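GRELSTEAD ROAD NOTES, MAY

Quick one this month, typing this between loads of mulch so forgive the spelling.

Gravel order. Yes it's happening. Same deal as last spring, we go in together with Ralline and split the delivery charge. You need to tell me how many yards before Tuesday. Not Tuesday night. Before Tuesday. Last year I had two people call after the truck was already on the road and there was nothing I could do for them except feel bad.

If you don't know how much you need, measure length times width in feet, times depth in feet (two inches is 0.17, don't put in 2 or you'll order a mountain), then divide by 27. That's your yards. A strip 100 feet long and 10 wide at two inches comes out a little over six. Order a bit extra, it packs down.

Which stone. Crushed, with the fines in it, for anything you drive on. Pea gravel looks nice and rolls out from under the tires and ends up in the lawn, then in the mower, then in the side of your truck. Ask me how I know. If you want the washed stuff for a path or around the downspouts, say so on your order, it comes on a seperate load and costs more.

Before the truck comes: grade first. Please. Dumping stone into a pothole just gives you a pothole with stone in it. Cut down to the bottom of the hole, spread it out, put a crown in so water goes off to the sides. Behrouz Nikzad has the box blade again and will do driveways on the road for $50, gas included. He did ours and it was done before I finished my coffee. Call him directly, I am not keeping his calendar.

Also walk your edges. Grass creeps in, the dirt builds up along it, then rain can't get off and runs right down the wheel tracks. A flat spade and an afternoon fixes most of it. Pile the sod somewhere you won't trip on it.

Wires. Driver needs 14 feet of clearance to tip the bed. Look up. Anybody with low branches, trim them now. He will not tip under a line and I don't blame him, he'll just leave it at the road and you get to move it with a wheelbarrow.

Culverts. Getting asked about these a lot. If the pipe is under your driveway it's yours to keep clear, if it's under the road call the county. Ours had a whole fence post in it. No idea.

Mailboxes: 47 is leaning again, whoever that is, prop it up before the carrier quits stopping.

Breathnach place still has the plate compactor to lend, bring it back with the tank full and hose off the bottom. It came back last fall caked in clay and that isn't fair to them.

Potluck is on, same field, bring a chair. Somebody please do a salad, last time it was all beans.

That's all I have, mulch is waiting. Yards to me before Tuesday, leave a mesage if I don't pick up.

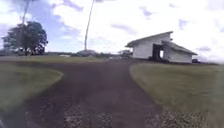
Dirt and gravel drive, lawn on the left.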